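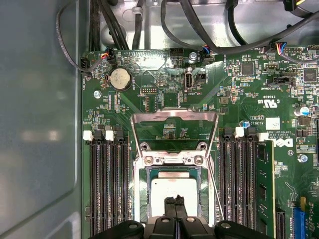 Contents | Previous chapter | Next chapter | Exercises | Index

Chapter 4
Learning to Take Things Apart

Every textbook on manipulation has a chapter in which a robot stacks blocks. You have now finished ours. Blocks are admirable objects: they are rigid, they are cheap, and when dropped they do not cost the department a processor. The trouble comes when a student who has mastered blocks is handed a desktop computer and asked to have a robot open it up.

A desktop tower is a good test of a manipulation method for reasons that have little to do with computing. Its parts were put together by people with fingernails. Memory modules sit in narrow slots behind latches. Cables take whatever route was convenient on the day and lie across the things you want to reach. A processor socket has a lever and a hinged metal frame, and both must be dealt with in the right order or the processor stays where it is, possibly with new marks on it.

This chapter follows one method, called Bodero, from its assumptions to its results. Bodero learns disassembly from human demonstrations, in which an operator steers the arm through a task while the joint positions and camera views are recorded. The training set used here has 789 demonstrations. Of these, 309 involve the processor socket, a proportion that tells you where the operators' patience went.

4.1 Two views of the same trouble

A policy that sees the workspace only from a distance knows where the computer is and very little else. From there, the gripper itself tends to hide the part it is about to touch. A camera at the wrist solves that problem and brings its own, as the view changes with every motion and the edge of the case can drop out of sight just when a finger is headed for it.
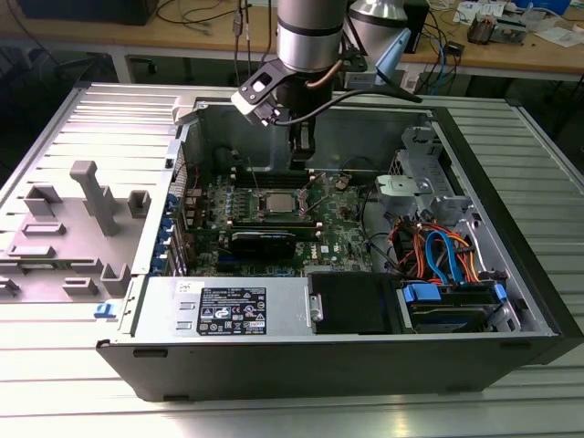
Bodero therefore takes both views and lets the policy decide how much to trust each one. Early versions used a fixed weighting, chosen by the time-honored procedure of trying numbers until the plots improved. The learned weighting does better, and we derive it in Section 4.3. Readers who dislike derivations may skip to Section 4.5, where they will find a different derivation.

4.2 What counts as success

Before comparing methods we need a definition of "done," and this is harder than it sounds. A processor lifted out of its socket is a success. A processor lifted out and then let go over the motherboard is, under the scoring rule of the Prajapati benchmark, also a success. We use a stricter rule. The part must come free, reach the tray, and leave its neighbors as they were.

Under the strict rule, Bodero completed 54 percent of the socket trials. Its main rival, Sitesum, was developed on connectors and screws, and we give its numbers in Table 4.2 with the usual warning that a method tested away from home rarely looks its best. Most of Bodero's failures fall into one family: the fingers close on the right part at slightly the wrong height, and the policy carries on with great confidence, holding nothing.

Keep that failure in mind as you read. It reappears in Section 4.4 as a problem of contact sensing, and again in Section 4.6 as a problem of data. Which of the two it really is has kept several research groups politely annoyed with one another, and Exercise 9 invites you to join them.

Reader comments

The link to Table 4.2 goes to Table 4.1. I spent an evening wondering why Sitesum was so good at stacking blocks.

Is the strict rule applied to the memory module trials as well? Section 4.5 seems to use the Prajapati rule for those without saying so.

Did Exercise 9. Have not joined anyone. Would like the hint from the previous edition back.

Flallport Open Textbooks | Contact the editors | Copyright Flallport, all rights reserved | Back to top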